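Pascombe Display Turntable, Model 300
Section 4. Placing a ceramic figure on the turntable 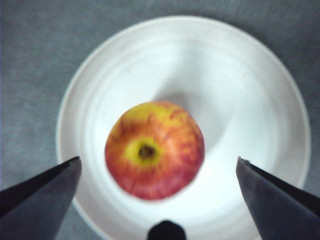 Please read this section completely before you take the figure out of its box. The turntable is made for glazed and unglazed ceramic pieces with a flat base. Figures with a narrow foot need the Miranda ring, see Section 6.

1. Put the turntable on a level table and turn the lock to CLOSED. The top plate must not move when you push it with one finger.

2. Clean the top plate with a dry cotton cloth. Do not use alcohol, it makes the rubber hard.

3. Look at the base of the figure. If you find loose clay, old glue or a paper label from a previous sale, stop here and ask your conservator. Do not remove the label.

4. Take off rings, watches and long necklaces. Wash and dry the hands. We do not recommend cotton gloves for glazed pieces, they slip.

5. Hold the figure with one hand under the base and the other hand behind the body. Never lift it by the head, the arms or the hat.

6. Set the figure down in the middle of the plate. The 4 printed circles help you to find the center.

7. Turn the lock to OPEN and make one slow full turn by hand. If the figure shakes, close the lock and repeat step 6.

CAUTION: Horses and camels with thin legs often have old repairs at the knee. For these pieces two persons are necessary.

NOTE: Thermoluminescence sampling leaves small drill holes, normally under the base. They are not damage. Write their position on the condition card before you continue.

NOTE: The inventory counter shows up to 1,258 entries in firmware 2. Older units must be updated in the Plokholm service office, attention Remedios Toledo.

Continue with Section 5, Adjusting the side lamps.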